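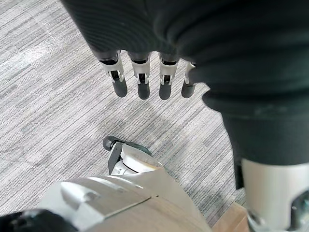

*Gray striped carpet, ribbed charcoal fabric at right*

## Does a pre-release single count toward the album chart total?

I keep a spreadsheet of first-week numbers for Vernetti, the duo on Plenport. Their second album came out in July. The label's figure for week one is 2,607 units, but the regional chart printed 1,391. The lead single, "Patrício", was sold on its own for up to 57 days before the album. Is the gap just the single being counted twice, or did I copy something wrong?

Asked by **flirkwood_fan**, Wednesday, January 7, 2015

---

### Answer from Lev Karpenko (accepted)

Two different counts. The label number is shipped units – everything sent to shops, including copies that may come back. The regional chart counts copies scanned at the register during the chart week. Neither one includes the single.

Check these before you change the sheet:

- Chart week start. If the album came out midweek, the first printed position covers a short week.
- Format. The vinyl had its own catalog number, and some charts list that as a separate title.
- Bundles. Copies sold with a concert ticket are often left out.

I would keep two columns, `shipped` and `scanned`, and never add them together.

### Answer from Jaime Carrilho

Agree with Lev on shipped vs. scanned. On the single: a complete-my-album purchase can be logged as an album sale on the day of the upgrade, depending on the store. That would raise the scanned number slightly. It would not explain a gap that size.

The Flirkwood remix EP is a separate release – leave it out.

### Answer from guest

same thing happened with their first record, label number was way higher. i just use the chart one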